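Ivasville Robotics Boards > School and Club Teams > Build Logs

Thread: Wrist camera for the senior project, is it worth the trouble?

rcraddock
Posted 27 October 2018
First view from the wrist cam, arm parked over the round table.
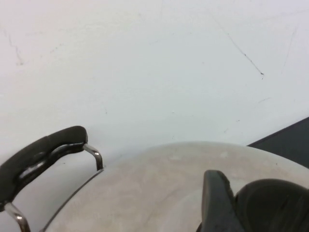 I'm co-mentoring the senior project at Dastton this year and I need somebody to talk me into this, or out of it. The students want the arm to find a part on the table using only the wrist camera, pick it up and drop it in a tray. They have until the January demo. Last year's group did the same job with a fixed camera on a pole and got 7 good picks out of 23 tries in front of the parents, so it isn't as if we're moving on from something that worked.

My problem is how much of the view is gripper. Fingers on both sides, bare wall behind, and what's left over is table. The kids say that's fine because the part will be between the fingers when it matters. I say it has to get there first.

Anybody done this with a school team and not regretted it?

gronow_m
Did it two years running. Regretted the first one.

The fingers being in view is the good part. They give you a reference that moves with the camera, so if the mount gets knocked you can tell. Leave them alone. What I'd worry about is the wall. At that angle you're spending most of your pixels on paint. Tip the camera down or start from a steeper pose.

tablesaw_relu
Don't bother. I judge at the Clenier meet and every year there's a team with a wrist cam and a long speech about why it isn't picking today. Fixed camera, marked table, done. Seven out of 23 sounds like a calibration problem and you're about to swap it for two calibration problems.

kmekonnen
Relu, you said the same thing about encoders.

tablesaw_relu
And I was right about the encoders those kids bought.

kmekonnen
rcraddock, what are you using for detection? If it's anything with a threshold in it, that tabletop is going to hurt. It's beige with cloudy patches all over. A tan or off-white part will vanish on it. Ours was a plain color threshold and it kept picking out a coffee stain.

rcraddock
Threshold on color, yes. One of the students has 1173 pictures saved from the arm and wants to train something on them. I looked through a bunch and most have no part in them at all. I asked what the computer was supposed to learn from that and was told "what nothing looks like." I'm not sold.

gronow_m
He's not totally wrong, you do want empties. Just not mostly empties.

rcraddock
She. And she'll be glad to hear it.

gronow_m
Sorry, she. Tell her to take the next batch with the part in every position she can stand, including half hidden behind a finger. And at different times of day. Your light looks flat and even in that shot, which is great until the demo is in a gym with skylights.

mererid_b
Can I ask a dumb question. I'm a parent with a kid on a different team. Why does it matter whether the camera is on the arm or on a pole? The students at our school were told the arm camera is "more advanced" and I couldn't get anyone to say what it does better.

kmekonnen
Not dumb. Pole camera sees everything from far away, and the arm blocks it right when it reaches in. Wrist camera gets closer as the arm does, so small errors show up bigger and you can fix them on the way. You pay for it because the picture changes every time anything moves.

tablesaw_relu
"More advanced" means somebody read the Alipour kit brochure.

mererid_b
That is exactly where they got it.

rcraddock
OK. For what it's worth I put the steeper pose to the kids and they'd like to try it before touching the code. I gave them 4 sessions. If they can't beat seven picks by then, the pole goes back up and I don't want to hear about it.

Still think the training plan is a way of not measuring the table.

gronow_m
Make them write the pick count down every session, misses too. Ours "mostly worked" for a month until somebody kept a tally.

tablesaw_relu
First thing in this thread I agree with. Put a dark mat on that table too.

kmekonnen
Only if the part isn't dark. What color is the part?

rcraddock
They haven't picked one yet.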